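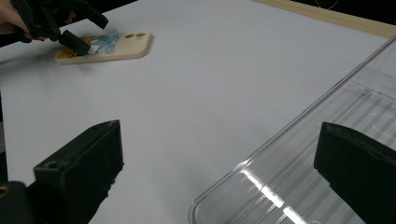

Order confirmation emails sent twice, second copy missing line items

Status: Resolved
Priority: Medium
Component: Storefront / mail queue
Reported by: Mavis Gallagher
Assigned to: Karthikeyan Raju
Product line affected: phone cases, printed (all models)

Description

Customers who order a printed case from the Skesville storefront receive two confirmation emails. The first is correct. The second arrives 15 minutes later with the same order number, the correct total, and an empty item table. Customers are writing in to ask if they have been charged twice. They have not. Payment records show one capture per order.

Plain cases and screen protectors are not affected. Orders that mix printed and plain items are affected.

Steps to reproduce

Add any printed case to the cart.
Check out as a guest or with an account (no difference).
Wait for the first email.
Wait 15 minutes.

Expected: one email.
Result: two emails, the second with no line items.

Comment, Karthikeyan Raju

Reproduced on staging with a test card. The two messages have different message IDs, so this is not the mail relay retrying a delivery. The application is queuing the message twice. Please attach full headers from one customer copy if you have them.

Comment, Mavis Gallagher

Headers attached for both messages. Same sender, same template name, different worker name in the X-Queue line. First is worker-a, second is worker-b. I have put a canned reply in the help desk so the team can answer the double charge question without opening the payment record each time.

Comment, Karthikeyan Raju

Thank you. worker-b should not be sending mail at all. It handles print jobs for the Dreso plugin, which passes the artwork reference to the print queue. Checking what it has subscribed to.

Comment, Karthikeyan Raju

Findings so far:

The order.confirmed event is published once per order. Verified in the event log.
worker-a picks it up, renders the email and marks the job done.
For printed items, the Dreso plugin holds the order until the artwork reference is validated. When the hold expires, it writes the order status back as "confirmed" even if the status is already "confirmed".
The status write triggers the email hook again.

The hold timer is set to 15 minutes, which matches the delay. The empty table is a side effect. worker-b loads the order without its items to save memory, and the template prints nothing when the list is empty.

Comment, Balakrishnan Bhat

Was this always the case? We have had the plugin since last year and I don't remember any complaints before February.

Comment, Karthikeyan Raju

No. The February plugin update changed the status write. The older version compared the current status first and skipped the write if it was the same. The changelog entry reads "simplify status handling". I have rolled staging back to the previous version and the second email stops. I would prefer not to roll back production. The update also contains the fix for artwork references with spaces in the file name.

Comment, Balakrishnan Bhat

Agreed, do not roll back. We had to rename files by hand for months.

Comment, Karthikeyan Raju

Proposed change, 2 parts:

1. Add a check in our own email hook. If the old status and the new status are equal, exit without queuing.
2. Remove mail permissions from worker-b. If it tries to send, it should fail and write to the error log.

Part 1 fixes the problem. Part 2 is so that we see it next time. No change to the plugin files, so the next update will not overwrite anything.

Comment, Loan Châu

Tested on staging. Results:

Printed case, guest checkout: one email. Pass.
Printed case, account checkout: one email. Pass.
Printed and plain case in one order: one email, both items listed. Pass.
Order canceled during the hold: cancellation email sent, no confirmation after it. Pass.
Order edited by staff during the hold: no email sent. Fail.

On the last one, the customer should get an updated confirmation after an edit. The edit keeps the status at "confirmed", so the new check drops it.

Comment, Karthikeyan Raju

Good catch. Staff edits now publish order.edited and the updated confirmation is tied to that event instead of the status. Pushed to staging.

Comment, Loan Châu

Retested all five. All pass. Left the queue running for 24 hours with scheduled test orders, no duplicates. worker-b error log is empty.

Comment, Karthikeyan Raju

Deployed to production at 6:40 a.m. Queue was drained first. 3 orders were in the hold state during the deploy and I checked each by hand. One email apiece.

Comment, Mavis Gallagher

No new reports from customers. Canned reply removed. Can the subject line of the updated confirmation say "updated"? At present it is the same as the first one.

Comment, Karthikeyan Raju

Separate ticket please, component Templates. Closing this one.

Resolution: Fixed
Linked: plugin vendor report (open, awaiting reply)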